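第四章　纸是怎么来的，又为什么会卷边

这一章我拖了很久才动笔。前三章讲木头、讲胶、讲布，都还算顺手，一写到纸我就犯难，因为纸太熟了，人人从小摸到大，反而不知道从哪儿讲起。

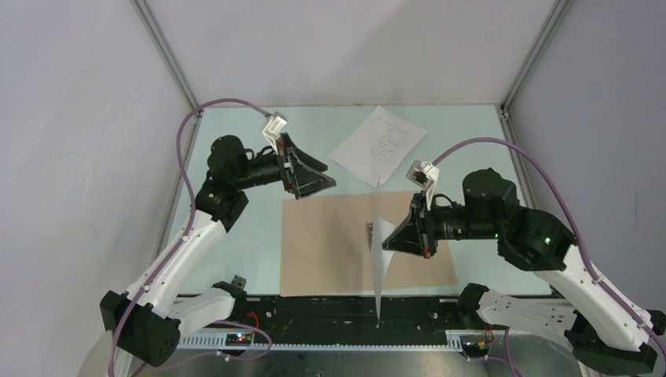 后来我想，干脆从一件小事讲起吧。我刚学装订的那年冬天，从一家叫Groslow的纸行买了一大包内页纸，兴冲冲地裁好、折好、锁线，封面一贴，压了一夜。第二天早上拿出来翻，翻不动！书页硬邦邦地支着，像一把打不开的扇子。教我的师傅看了一眼，问我：“你看丝缕了没有？”我当时连“丝缕”两个字怎么写都不知道。

所以这一章的前半部分，咱们就讲丝缕。它在印刷厂里也叫“丝流”“纹路”，外文书上常写作grain。名字不同，讲的是同一回事：机制纸里的纤维，大多朝着一个方向躺着。

4.1　纤维为什么会排队

先说造纸。把植物纤维打散在水里，捞到网上，滤掉水，压实，烘干，就是纸。手工纸和机制纸走的是同一条路，差别在“捞”这一步。

手工抄纸的时候，师傅端着帘子在浆槽里晃，前后晃，左右也晃，纤维落下来横七竖八，方向感就比较弱（不同的抄法也会有些偏向，咱们到第七章讲手工纸再细说）。机器可不这么干。纸浆喷到一张一直往前跑的网上，纤维被水流和网带着走，多数就顺着网跑的方向躺下了。你可以想想河面上漂的稻草，水流得急的地方，稻草都是顺着漂的，道理差不多。

于是一张机制纸就有了两个方向：顺着机器跑的叫纵向，垂直于它的叫横向。纵向上纸比较挺，横向上比较软。别小看这点差别，后面几乎所有的麻烦都从这里来。

4.2　纸也会胖

纤维有个脾气：吸了水，变粗得多，变长得少。一根纤维这样，一整张纸里的纤维都顺着躺，合起来就成了：纸受潮以后，横向明显变宽，纵向几乎不怎么动。

这下你大概猜到我那本书是怎么回事了。我把内页的丝缕裁成了横着走，跟书脊垂直。书脊那里刷了胶，胶里有水，纸沿着书脊的方向想伸长，又被线和胶死死拽住，只好一鼓一鼓地起波浪。再加上翻页的时候，我是硬掰着纸最挺的那个方向在弯，哪能翻得动呢。

装订这一行有句老规矩，我建议你抄在本子的第一页：丝缕与书脊平行。内页、环衬、封面纸板、裱在纸板外头的那层纸，统统平行。我见过有人内页讲究得不得了，纸板却随手一裁，结果封面翘得像瓦片一样。

顺便说一句，纸板翘还有另一个原因，就是两面受力不均。外面裱了一层纸，湿的纸胀开，贴上去，干了又往回缩，把纸板朝外拉。解决的办法是里面也裱一层，让它往回拉一拉。这个话题放在4.5节，那里有详细的步骤和用胶的浓度，先别急。

4.3　怎么看丝缕

办法有好几种，我把常用的写在这里，你手边有纸的话边看边试，比光看书管用得多。

第一种，弯。把纸松松地对弯过来，不要压出折痕，用手掌轻轻按一按拱起来的地方，感受一下它顶你的力气。换个方向再来一次。哪一次更软、更肯塌下去，折线的方向就是丝缕的方向。厚纸和纸板用这个办法最准。

第二种，撕。顺着丝缕撕，口子比较直；横着撕，口子歪歪扭扭，毛边也多。报纸最适合练手，一撕就明白。缺点嘛，当然是要牺牲一张纸，贵的纸我可舍不得。

第三种，湿。剪一小块方的，先用铅笔在上面标好它在原来那张纸上的朝向，再把一面沾湿，放在桌上等一会儿。它会慢慢卷成一个小筒，筒的轴线就是丝缕的方向。薄纸用手弯不出区别的时候，我就用这一招。第一次看见纸片自己卷起来，我高兴得连着剪了一把，卷着玩。

第四种，划。用指甲夹着纸边一路捋过去，顺丝缕的边比较平，横丝缕的边会起细细的波浪。老师傅都爱用这个办法，快，站在柜台前就能试。不过纸行的人未必乐意你在人家的整张纸上捋，先问一声为好。

要是纸的包装还在，也可以看标签。有的厂家会把纵向的那个尺寸写在后面，有的在数字底下画一道横线，还有的用箭头。各家写法不统一，我吃过亏：同样的写法，从Sunell买来的纸和从Lutix买来的纸意思正好相反。所以标签只当参考，最后还是要自己弯一弯。

4.4　买纸之前先算一算

知道了丝缕，买纸的思路就要变。从前我只看大小够不够，现在得先想：成品多高，多宽，折几次，折完以后丝缕朝哪边。

有个小规律很好用。一张纸每对折一次，长边和短边就互换一次，可丝缕本身是不转的。所以一张丝缕与长边平行的纸，对折一次，丝缕就与短边平行了；再对折，又回到与长边平行。你拿一张废纸，画上箭头，折2次看看，比我讲十句都清楚。

也就是说，同样大小的纸，丝缕朝向不同，适合做的书就不同。市面上的小张复印纸，丝缕多半与长边平行，直接对折做成小册子，丝缕恰好横在书脊上，这就是自己打印的小册子老是合不拢的缘故。想做得舒服，要么去找短边丝缕的纸，要么买大张回来自己裁。

裁大张当然会有浪费。我算过一笔账，给镇上Dong书店做100本空白笔记本，按丝缕来裁，剩下的边角料堆了半个柜子，心疼是真心疼。后来那些纸条都做了书签和试胶的样片，倒也没有白费。要是做到1,000本甚至3,000本，就该直接跟纸厂商量丝缕和尺寸了，那又是另一种做法，本书不展开。

课前准备

下一节开始动手。请在上课前找齐几种纸：一张报纸，一张复印纸，一块灰纸板，再加一张你自己喜欢的包装纸，越大越好。每一种都用上面讲的办法试过，把丝缕方向用铅笔画成箭头，轻轻标在背面的角上。铅笔就行，别用圆珠笔，圆珠笔的油墨时间一长会透到正面来。

纸拿回家以后别急着裁，拆开包装，在你干活的屋子里平放一夜，让它跟屋里的潮气处一处。我一般星期六晚上摊开，隔天上午再动刀。梅雨天还要放得更久一点。

本网站使用Cookie以改善您的阅读体验。继续浏览即表示您同意我们使用Cookie。【接受】【管理偏好设置】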